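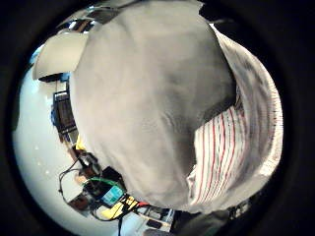

Unit 4: Fibre, yarn and cloth

Course handout, Textile Care and Materials, Wosstead Evening College
Prepared by Dagim Mekonnen

4.1 What you should know before this unit

Please read the pages on natural fibres from Unit 3 again. You will need the difference between staple fibre and filament. Staple fibres are short, like cotton and wool. Filament is very long, like silk and most man-made fibres. If you missed the practical evening, borrow the sample cards from the Weldu room and return them before the next class.

4.2 From fibre to yarn

A single cotton fibre is weak and short. When many fibres are laid side by side and twisted, they hold each other by friction, and the result is a yarn. More twist makes a yarn stronger and harder to the touch, but only up to a point. After this point the yarn begins to curl on itself and becomes brittle.

The direction of twist is named with a letter. Hold the yarn upright. If the lines on it go in the same direction as the middle part of the letter S, it is an S twist. If they go like the middle of the letter Z, it is a Z twist. Most single cotton yarns for weaving have a Z twist. When two of them are joined together (we say "plied"), the plying is usually done in the opposite direction, so that the yarn is balanced.

4.3 Woven cloth

Woven cloth has two sets of yarn. The warp runs along the length of the loom and is held under tension. The weft goes across. Students often mix these two words in the written test, so please learn them well.

Plain weave: the weft goes over one warp yarn and under the next. Grey sheeting and many striped shirt fabrics are plain weave. A thin coloured stripe which runs the length of the cloth is usually made by putting coloured yarns in the warp. It can also be printed afterwards. To tell which it is, look at the back: a woven stripe is equally strong in colour on both sides, while a printed one is often paler behind.

Twill weave: the weft goes over and under in steps, and this gives diagonal lines. Denim is a twill. It hangs more softly than a plain weave of the same weight.

Satin weave: long floats lie on the surface. It shines, and it also catches easily on rings and zips.

4.4 Knitted cloth

Knitted cloth is made from loops. In weft knitting the yarn travels across the cloth, as in a jumper or a T-shirt. In warp knitting each yarn travels up the cloth in a zigzag. A weft knit stretches much more across than along, and it may ladder if one loop breaks. For this reason we do not hang heavy wet knits on a line. We dry them flat.

4.5 Weight, drape and creasing

The weight of cloth is given in grams per square metre. Our heaviest canvas in the store, sample 188, stands up on its own when folded. The light voile falls at once. The way a cloth falls is called drape, and it depends on the weight, the weave, the twist and also the finish.

Creasing is a different matter. Cotton and linen crease because the small bonds inside the fibre break under pressure and form again in the new position. Heat and moisture make this easier, and so we iron cotton damp. Wool recovers well from creases if you let it rest. Polyester creases little at low temperature, but a crease made in a hot wash can be very difficult to remove.

4.6 Shrinkage

Two kinds should be kept apart. Relaxation shrinkage happens when the tension from weaving or knitting is released in the first washes. Felting shrinkage happens only to wool and similar hair fibres, whose scales lock together when they are rubbed in warm water. The first kind slows down after a few washes. The second can continue, and you cannot turn it back.

4.7 Exercise for home

Cut a square from an old cotton cloth that you do not need. Draw two lines of equal length with a laundry pen, one along the warp and one along the weft. Wash it, dry it flat and measure both lines again. Write down the two results and the wash temperature. In class we will compare them with the Osis table on page two of your folder.

Please do not use the good remnants from the Skuden box. They are for the sewing group and must be ready in August.

Words to learn: staple, filament, ply, warp, weft, float, selvedge, drape, felting.

Shares: 188 | Comments: 0

Related handouts
Unit 3: Natural fibres
Unit 5: Dyes and colour fastness
Unit 6: Reading a care label
Stain removal, short guide

Wosstead Evening College, Textile Care and Materials | Contact the course office, extension 3514 | Back to top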